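Minutes, Traltura Robotics Club, ordinary meeting
Monday, 6.30 pm, upstairs room

Present: 18 members at the start, fewer by item 5.
Apologies: the usual.

1. Previous minutes
Agreed, after "the gripper was dropped" was changed to "the gripper was set down quickly". The Secretary notes both versions for completeness.

2. Simulation team (Kutine entry)
The team reported on the kitchen round. Kutine, our two-armed model, now starts each run in a randomly built kitchen, and the colours are random too. Members felt that some of the results would be hard to sell to a landlord. The team replied that a program which only copes with beige is no use in the Azevedo Cup, where the kitchens are picked on the day.

The main worry is narrow gaps. Kutine plans a path for its body and then appears to remember that it also has arms. Of the last 50 runs, 18 ended with an elbow against something tall. The team called this encouraging. The Chair asked what discouraging would look like and was told to see February. 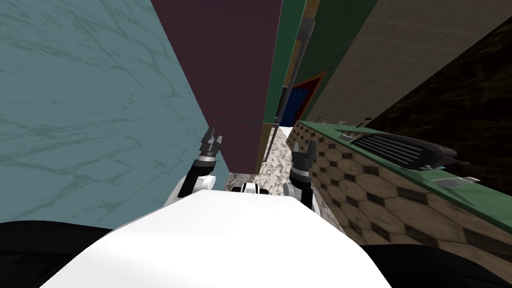
It was agreed to try slowing the base down whenever both arms are raised, and to test this before anybody rewrites the planner again. A proposal to tuck the arms in altogether was discussed at some length. Those against pointed out that the robot has to pick things up at some point. Those in favour said it could untuck them. Carried, with two abstentions.

Action: simulation team to run the slow version overnight and bring the log, in a format other people can open.

3. Zasham laptop
Still making the noise. Overnight runs to go on the desktop machine, which must not be switched off at the wall by whoever is last out. A notice was put up last term. A larger notice will be put up.

4. Cup entry form
The form asks for a team motto. Four were suggested and none can be minuted. Left blank for now. The form also wants a short video of a complete run, so we shall need a complete run.

Action: Secretary to ask the organisers whether the video may be edited.

5. Any other business
The biscuit tin is empty. The missing hex key has been found in the biscuit tin.

Meeting closed at 8.10 pm. Next meeting same time, same room, bring own chargers.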